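Prandano thermal paste - speaker notes, Eluned Vaughan

Slide 4. Start with application. One dot in the middle of the heat spreader, then lower the cooler straight down. Do not spread by hand. Tighten the screws in a cross pattern, two turns at a time.

Slide 5. Test setup: Landeg tower cooler, fan fixed at 50 per cent, open bench. Case temperature read after a full hour of load. Prandano settled at 59 degrees. Drudetance, same mount, was 2 degrees higher. Pause for the chart.

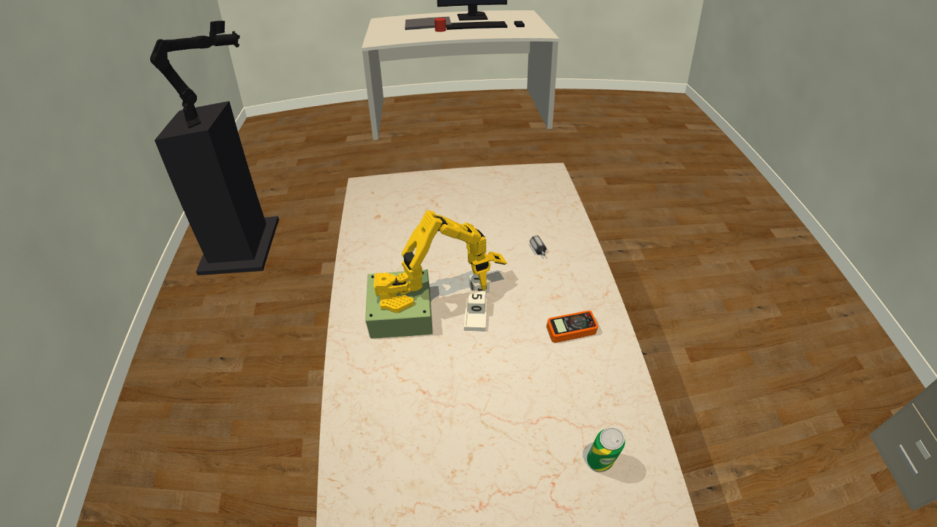
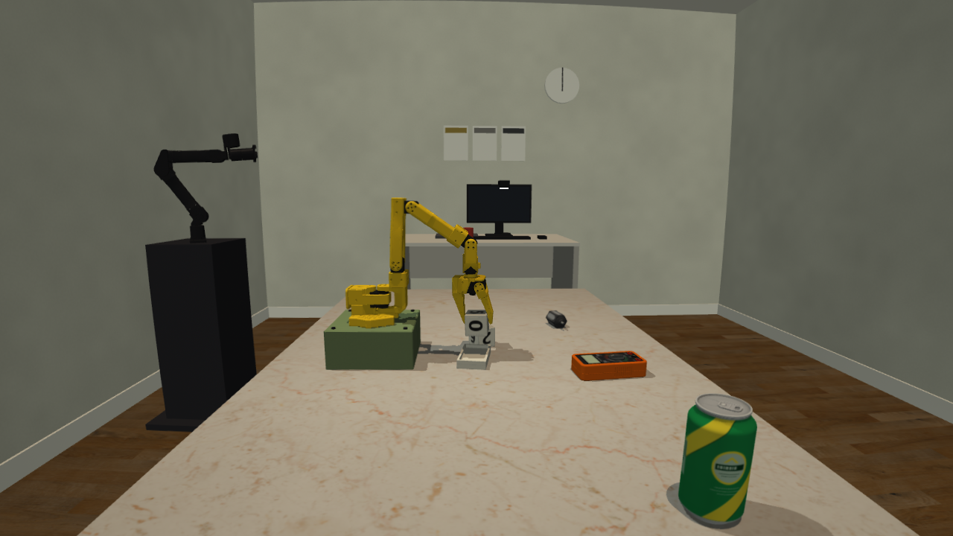 Does the paste need time to cure before the machine is used?
There is no curing period. The figures on slide 5 come from a fresh mount, and the January repeat matched them.

Slide 6. Storage. Cap on, tube upright, out of direct sun. If oil has separated at the nozzle, discard the first bead - the rest is usable.

Slide 7. Cleaning. Dry cloth first, then alcohol wipe. Eltesero wipes are in the box. Let the surface dry before refitting.

Skip slide 8 if short of time.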